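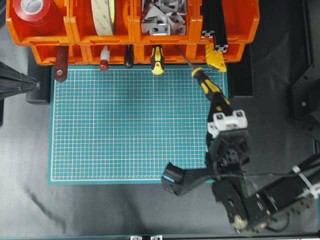
Gökçe Opens Its Evening Repair Workshop to Neighbors

May 4, 2026 — After a long winter of planning and a great many pots of tea, Gökçe is delighted to open its evening repair workshop to anyone in town with a wobbly chair or a lamp that has seen better days.

Over 80 households signed up in January, which warmed our hearts!

"My grandmother fixed everything at the kitchen table, and I've missed that kind of company," said Birsen Tatlı, workshop director. "Come and sit with us, even if all you bring is a question."

Sessions last two hours and are free. To save a seat, write to Annick Marchand at Gökçe.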